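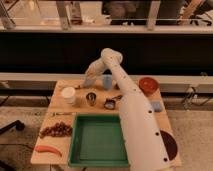 A white cup on a light wooden table.

Why Do People Fast?

Think about the last time you were really hungry. Maybe lunch was late, or you slept in and missed breakfast. Your stomach grumbled and it was hard to think about anything except food!

Now think about this: all over the world, people choose to go without food for a while, and they do it as part of their religion. It's called fasting, and people have been doing it for thousands of years. Let's find out how it works and why it matters so much to the people who do it.

What does fasting mean?

To fast means to go without food, or without certain foods, for a set time. Some people stop drinking too, even water. Others still drink, and eat just one small meal a day. Some people eat as often as usual but leave out meat, or milk and eggs, or anything sweet.

So there are lots of ways to fast. What makes it a religious fast is the reason behind it. People who fast for their religion usually pray more during that time, or read their holy books, or try hard to be kinder and more patient (which is tricky on an empty stomach, as you probably know).

By the way, the English word "breakfast" has a fast hidden inside it. You don't eat while you're asleep, so your first meal of the day breaks your fast. Break fast!

Who fasts?

People from many different religions do. Let's look at a few of them.

Muslims

Muslims fast during the month of Ramadan. From dawn until sunset, grown-ups who are able to do so don't eat or drink at all. Many families get up while it's still dark to share a meal before the day starts. Then, when the sun goes down, they break the fast together. Lots of people begin with dates and a drink of water, and a bigger meal follows.

Ramadan follows the moon, and twelve moon months are shorter than the year on your wall calendar. That means Ramadan arrives a little earlier every year. Over time it travels through winter, fall, summer, and spring. A summer fast can be very long, with all those hours of daylight!

When the month is over, there's a wonderful festival called Eid al-Fitr, with prayers, visits, good clothes, and plenty to eat.

Jews

The best-known Jewish fast is Yom Kippur, the Day of Atonement. "Atonement" is a big word for making things right again after you've done something wrong. The fast starts just before sunset and lasts until it's dark the next evening. People spend much of that time in the synagogue. They think back over the past year, say sorry to God, and make a fresh start. In the days before, many people also go to friends and family members they have hurt and say sorry to them.

At the very end, a ram's horn called a shofar is blown. It makes a long, loud, thrilling sound, and then everyone can go and eat.

Christians

Many Christians fast in Lent, the weeks that lead up to Easter. They are remembering the story of Jesus going into the desert, where he fasted and prayed. Lent often begins in February, but it can start in March too, depending on when Easter falls.

Christians keep Lent in different ways. Some eat very little on Ash Wednesday and Good Friday. Orthodox Christians often give up meat, eggs, and dairy foods for the whole season. Other Christians pick one thing they love, such as chocolate or video games, and do without it until Easter. And some churches don't keep Lent at all.

Do you like pancakes? In many places people eat them the day before Lent begins. Long ago it was a handy way to use up the eggs and butter in the kitchen.

Hindus, Buddhists, and more

Many Hindus fast on special days connected with a particular god or goddess, or on certain days of the moon's cycle. One person might eat only fruit and milk, and another might eat nothing until evening. Families often have their own customs, passed down from grandparents.

Buddhist monks and nuns in many countries finish their last meal of the day by noon. Jains, whose religion began in India, have many kinds of fasts. Members of the Bahá'í faith fast from sunrise to sunset in the last month of their year, right before their new year in spring.

But why?

If you asked a whole room full of people why they fast, you'd hear lots of answers. You might hear some like these:

"It helps me remember God." When your stomach rumbles, it can work like a little bell that reminds you to pray.

"It helps me understand people who don't have enough to eat." Many people give money or food to others when they fast.

"It makes me thankful." A plain piece of bread tastes amazing when you've waited all day for it!

"It's a way of saying sorry."

"We all do it together." This is a big one. When your family, your neighbors, and people far across the ocean are all fasting at the same time, you feel part of something huge.

A story to think about: the soup at Odach

Imagine a village called Odach, high in the hills, where 700 people live. Across the river is a smaller village called Feler. One winter the people of Feler ran short of grain. So the families of Odach agreed that they would all skip their supper on the same evening and carry the food across the bridge.

At sunset they set off with 20 pots of soup. The children were hungry, and the soup smelled delicious, and it was a long walk. When they got there, the people of Feler looked at all those pots and then at all those hungry faces. They put out every bowl they had. Both villages sat down and ate together, and they were still singing when the moon came up.

What do you think the people of Odach learned from their missed supper? What about the people of Feler?

Does everyone have to fast?

No. Religions that ask people to fast also have rules about who shouldn't. Young children don't have to do a full fast. People who are sick, very old, or expecting a baby are usually excused as well. Staying healthy comes first, and many religious teachers say so very clearly.

Children sometimes like to join in with a small part. They might give up candy, or put some of their allowance in a charity box, or help cook the meal that comes at the end. Please don't try skipping meals on your own! Growing bodies need food, so always talk to the grown-ups who look after you.

If a friend is fasting

You may have a friend at school whose family is fasting. It's fine to ask about it in a friendly way. Most people enjoy talking about their special days. You don't have to hide your sandwich, but you could suggest a quiet game at recess instead of a long race in the hot sun.

You can learn a greeting, too. In Ramadan you can say "Ramadan Mubarak," which means "Blessed Ramadan." Before Yom Kippur, you can wish someone an easy fast.

Words to know

Fast: to go without food, or some kinds of food, for a time
Atonement: making things right after doing wrong
Lent: the season before Easter
Ramadan: the Muslim month of fasting
Shofar: a ram's horn, blown like a trumpet
Charity: giving help to people who need it

Try it: 2 things to do

1. Ask an older relative or neighbor whether they ever kept a fast when they were growing up. What did they eat when it was over?
2. Draw the bridge between Odach and Feler on the night of the soup. Don't forget the moon!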